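right, update on the tube pouring job, been promising one since February. Wattimena bench is mine till 5 so typing this with one hand

for anyone new: trying to get the arm to take a little glass tube, tip it over a funnel, put it back in the rack. Powder into a flask. Sounds like nothing. Has eaten every Saturday I've had

started again with the bench layout because the old one was daft. Black cloth down so the camera stops seeing every scratch on the tabletop, racks on the diagonal, funnel in the middle where the hand can get at it without the elbow doing anything stupid

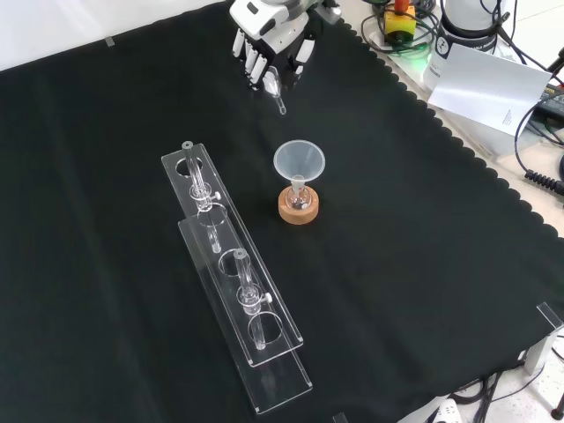 grip force was the thing that took longest. Too soft and the tube swivels, too hard and I'm off buying more tubes. Settled on a value of 47 in the Vurness config, which is in no unit I've ever been able to find written down. If you know what it is pls tell me

also wrote a tiny script called jando that logs every attempt. Start pose, end pose, whether I had to hit stop. Up to 327 rows now. Most of them are bad but they're MY rows

someone asked why not just bolt a servo to a stand and tip the tube with that. Yes. Would take an afternoon. I want the thing where I can move the rack a bit and it still finds it, thats the whole point of doing it the slow way

clear acrylic was a mistake btw. Looks lovely, depth camera can't see it at all. Half the time it thinks the tubes are floating. Going to try a bit of matt tape along the edges before I give in and print new racks

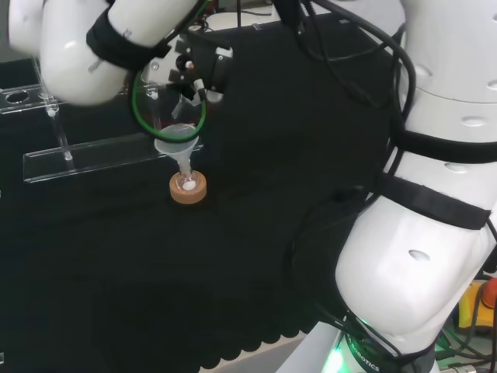

view from up top. gripper arm over the funnel, green ring, other arm on the right

two things on the list for that side. Cable straps want redoing, I don't trust the velcro stuff I bought and the bundle tugs when the shoulder goes all the way round. And the approach path comes in far too low for my liking, so I've added a waypoint higher up. Slower but I can breathe

Kelberg's wrist plate drawing is up on their page if anyone's copying this, check the hole spacing before you cut, mine was out and I had to file it. Two evenings of filing. Never again

speed is still at crawl. Tried it faster on wednesday night with no glass out and the wobble at the end of the move was horrible, so crawl it is untill I sort the damping

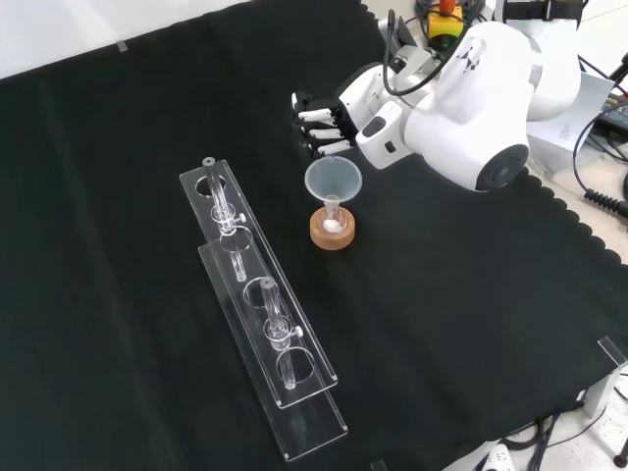 fingers over the funnel, bit of white powder in the vial, both tubes in the racks

next: get the put-it-back half working. Picking up is fine most days, finding the same hole again is where it goes to peices. Will post the jando plots when I've made the axes readable

ok someone wants the bench, packing up. Replies later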